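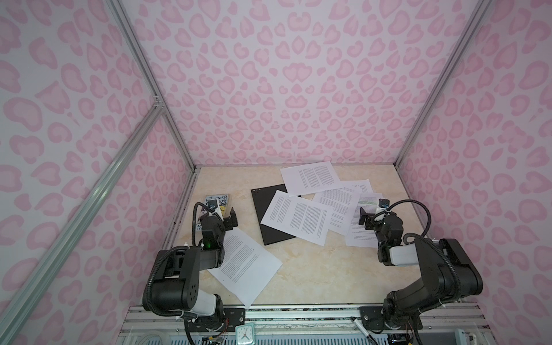
Peel-and-stick wallpaper in a rented box room: worth it?

mutia_lodger
Moving into a shared house in Vutmont in October. The box room has bare magnolia walls and the tenancy says no paint. Has anyone used the peel-and-stick stuff for a year or more? Does it come off clean? Budget is 200 at most, including a knife and a smoother.

Howlader
Used it in two flats. Came off fine in one. In the other it took a strip of emulsion with it and I lost part of the deposit. The paint was new and hadn't cured. Ask when the room was last done.

Houda Ait Ali
Get permission in writing first. "No paint" often means no wall coverings at all, and the inventory clerk will look. I'd cover boards and lean them against the wall. Hardboard is cheap and you take it with you.

zuldale_dave
Boards are a waste of space in a box room. Warm the paper with a hairdryer, pull slowly from the top corner, and it comes away. I did a whole hallway like that.

Howlader
Depends on the paint, as I said. A hallway with old eggshell isn't the same as matt emulsion.

mutia_lodger
Letting agent says the walls were painted this summer, so boards it is, or maybe one wall. My other question is pattern. I like pink animal print but I'm worried about three sides of it in a small space.

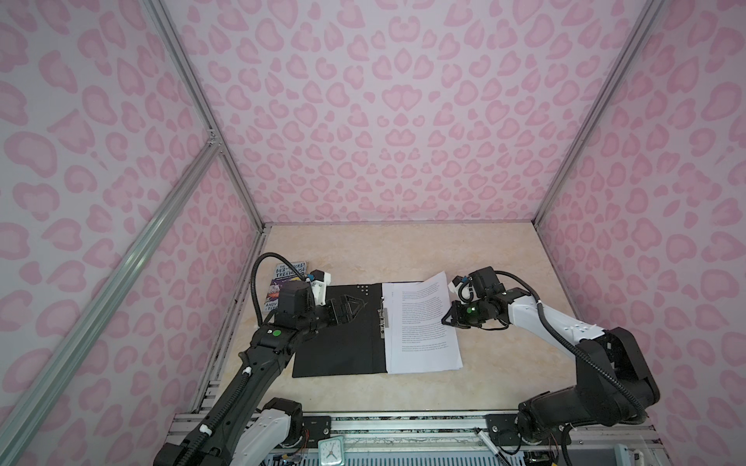

Pink leopard print on three sides, pale background.

Houda Ait Ali
Pale background helps. I'd still do the back wall only and leave the sides plain.

zuldale_dave
Disagree. One wall looks half finished. Do all three or don't bother.

Howlader
Whatever you pick, buy an extra roll from the same batch. Mine ran short by 900 mm and the replacement was a different pink.

mutia_lodger
Thanks all. I've ordered samples of two prints and asked the agent to confirm by email. Will measure up when I get the keys.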